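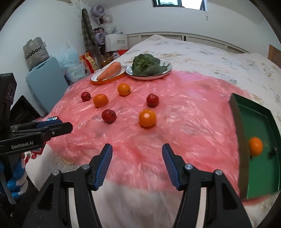 **Room check, form 279, January 2020**
House: Moura, room 9
Checked by: Sumaiya Herath
Copy to: Emerson Tavares

Marks: [x] in order, [ ] must be corrected, [-] not checked. My comments are under the points. Please write your answer in the same place and do not delete mine.

## A. Fresh food

- [x] Food is not lying directly on the bedding
 - The pink plastic sheet is under all the fruit. It is full of folds, please pull it flat before the next use. Small dirt stays in the folds and it is difficult to wipe.
- [x] Vegetables separate from fruit
 - The carrot has its own plate and the green leaves have the other one. I would like to keep it like this.
- [ ] Plates stand on a firm surface
 - A mattress is not firm. When a person sits down on the bed, the plates will move. Please put them on the table in the corridor or on a board.
- [ ] Round fruit is in a tray or bowl
 - Oranges and apples are free on the sheet and can roll to the floor. The green tray has high walls and is good for this purpose. One more tray of the same type can be taken from the Bordale cupboard.
- [-] Fruit washed
 - I could not know this by looking. Emerson, please ask and write it here.
 - *E.T.: Asked. The apples yes, the oranges no, because they have a peel.*
- [-] Fruit checked for soft places
 - I did not touch the food. The apple skins are a little mottled, but I think it is normal for this kind.

## B. Bed and bedding

- [x] Bedspread is covered where food is placed
 - The sheet covers a big part of the bed but not everything. The pattern cloth outside the sheet is light in colour, so juice from a plum or an orange will leave a mark. Cut fruit is not allowed on the bed, also not with the sheet.
- [-] Headboard fixed to the frame
 - To be tested by hand with the bed empty.

## C. Along the wall
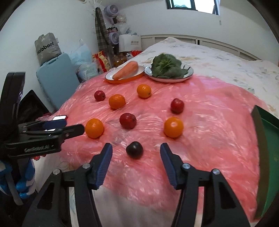

*Room 9, bed with fruit and plates, back wall behind.*

- [ ] Nothing leans without support
 - The light blue cushioned board is leaning on the wall with a grey shopping bag on it. Also the black screen on the left side leans. Please lay the board down or fix it, and move the screen to a place where it cannot slide.
- [ ] Plastic bags put away
 - There is a pile of light blue bags. Loose bags on the floor are slippery and they are a danger if somebody visits with a small child. Put them in a drawer or in one larger bag.
- [ ] Packed food stored in the kitchen
 - I noted a red and yellow package and a jar with yellow contents. If they are food, the rule in point 21 of the house list is valid: closed food goes to the kitchen shelf. I did not read the labels.
- [x] Coat rack not overloaded
 - One plaid cloth and the two small lavender fans. This is a light load.
- [-] Fans
 - Cable or battery not checked. Please tell me which type they are.

## D. To do before the next check

1. Fruit into the trays, plates off the mattress.
2. Board and screen made safe. This is the most urgent one.
3. Bags collected.
4. Answer about the fans.

Next check is in March, together with the Grundholm rooms. The key is at the desk, hook 43.

*E.T.: Received. I will do point 2 myself.*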